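Robots on the domestic cleaning line - how has it changed your shifts?
Forum: Facilities and Housekeeping > Working Life
Replies: 6

mopandbucket_65
May 27, 2019
We clean and turn round holiday lets for Kokari. Management have told us a two-armed robot is coming in from Nadoter to do the cupboards, the bedding and the wipe-downs. They say no jobs will go but the rota will change. Has anyone been through this already? What did your day look like afterwards?

gritbin
Ours came in last October. Two of us used to do a unit together. Now one person goes round with the robot and the other has been moved to checking and laundry. Same pay, but I talk to a lot fewer people.

tallowlane
I do the room set-ups at Sterkance. Before the robot goes into a let, the job is tried out in a computer model of a room, and I sit with the software lot and tell them where they have it wrong. 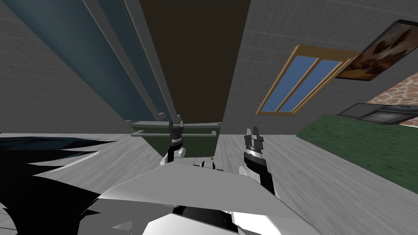 My job title hasn't changed but the work has. I used to do eight hours on my feet, and now half of it is at a desk explaining how a room gets cleaned. Two fingers on each gripper will never go round a room the way I do, so I have to say which handle comes first, and what to do where the carpet meets the wood-grain floor. The window with the two panes took us a whole afternoon of arguing. I like it more than I thought I would, but my knees were the main reason I put in for it.

gritbin
Did they put your money up for that? It sounds like training to me.

tallowlane
A one-off payment of 1,299 and nothing on the hourly rate. The union is still asking.

dustpan_dee
I don't agree that this is good news. You are teaching it your job and they paid you once. At Akbulut they said no jobs would go as well, then they stopped replacing leavers.

tallowlane
Fair point about the leavers. We have lost two that way. I still think someone who has cleaned a room should be in there saying how it's done - otherwise it gets decided without us.

mopandbucket_65
Thanks all. I'm going to ask about leavers and about a regrade before I sign the new rota.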